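Slide 4. Mixed packing, household goods. Cloth goes on the table first, 2 cm overhang at the front, creases smoothed by hand. Divider stays behind the table to keep the stockroom out of sight. 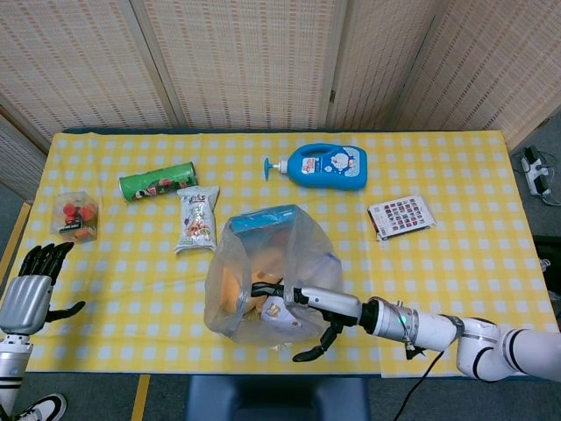

Order of packing is by weight, then by risk of leaking. Pump bottles: lock the head before they go in. Cans lie flat at the base. Snack bags go in last, on top. Kisari trial: 281 bags, 20 repacked, nearly all for crushed snacks. Pause for questions, 60 seconds. Hand over to Pejman Amini for sealing.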